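How to Start a Sourdough Starter and Keep It Going

25 Apr 2019
by Mafalda Cunha

I have been baking with the same starter for years now and I still get a little thrill when I lift the lid and see bubbles. Flour, water, a jar, and you get bread out of it! If you've been putting this off because it sounds fussy, please give it a go. It takes a week or two, most of that is waiting, and the daily work is over before the kettle boils.

What you need

A clear glass jar, big enough to hold 700 ml (mine is an old pickle jar and it's perfect)
Whole wheat or whole rye flour for the first few days
Plain unbleached white flour for after that
Water from the tap, left out overnight if yours smells of chlorine
A kitchen scale
A rubber band
A spoon or small spatula

A scale really does make this easier. A cup of flour can weigh all sorts of things depending on how you scoop it, and starters are much simpler to read when every feeding is the same. Mine is a cheap one and I love it.

Step 1: Mix the first batch

Weigh 30 grams of whole wheat or rye flour into the jar. Add 30 grams of water. Stir until there are no dry bits left, scrape down the sides, and put the lid on loosely so gas can get out. It should look like thick pancake batter, maybe a bit stiffer with rye. Slide the rubber band around the jar at the level of the mixture.

Step 2: Leave it alone for a day

Find a spot that's comfortable but not hot. Mine lives on the shelf over the fridge. In April my kitchen in Emstead sits at 68 degrees Fahrenheit and everything goes slowly, but it goes. If your house is warmer, you'll see action sooner. Don't stir it, don't add anything, go and do something else.

Step 3: Feed once a day

On the second day, take out all but a big spoonful (I aim for 30 grams). Add 30 grams of flour and 30 grams of water to what's left, stir, scrape, lid, band. Do the same thing every day at more or less the same time.

You may get a huge burst of bubbles on the second or third day and then nothing at all. Keep feeding! The early bubbles come from bacteria that were already on the flour. They die back as the jar turns sour, and the yeast you want needs a few more days to take over. Keir Guthrie, who I swap jars with, threw out two perfectly good starters at this stage before I managed to stop him.

Smells change a lot too. Mine has gone through wet hay, old cheese, and nail polish remover, and came out the other side smelling like yogurt and green apples. Pink or orange streaks, or any fuzzy mold, mean you throw the whole thing away, wash the jar well and start again.

Step 4: Move over to white flour

After five days or so, begin using half whole grain and half white. A couple of days later you can go all white if you like a mild loaf, or stay with the mix, as I do. The starter might sulk for a day after the change.

Step 5: Watch for doubling

A starter is ready to bake with when it doubles in size within a few hours of feeding, and does that several days in a row. The rubber band is your friend for this. Look for a domed top and bubbles all the way down the side of the jar. If the top has sunk in the middle, it has peaked already and is getting hungry.

Some people drop a spoonful into water to see if it floats. I do it for fun, but a runny rye starter can sink and still raise a beautiful loaf, so I go by the doubling.

Step 6: Set up a work area for baking day

Once the starter is lively, clear yourself some counter before you weigh anything. Dough gets everywhere, and you want room to stretch and fold without knocking over the salt. Wipe the surface down, have a bowl of water beside you for wet hands, and keep a scraper close by. I don't flour the counter until shaping, and even then it's only a light dusting. 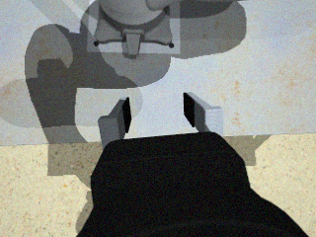

Step 7: Store it between bakes

If you bake every day, leave the jar out and feed it daily. I bake on weekends, so mine goes in the fridge an hour after a feeding and gets fed once a week. Take it out the day before you bake and give it 2 feedings at room temperature to wake it up.

A gray or brownish liquid on top is just a hungry starter. Pour it off or stir it in; stirring it in gives you a tangier bread.

What to do with the extra

Once the starter is established, save what you take out in a second jar in the fridge. It makes wonderful crackers, waffles and flatbread. Yolanda Ferreira's crackers are the best I've had: discard, melted butter, salt and a lot of rosemary, spread thin and baked until they snap. I'm hoping to talk her into letting me post the full recipe.

Next time I'll go through my everyday loaf, from mixing to crust, including the overnight rise in the fridge. If your jar is doing something odd in the meantime, leave a comment with the flour you're using and how warm your kitchen is, and I'll try to help!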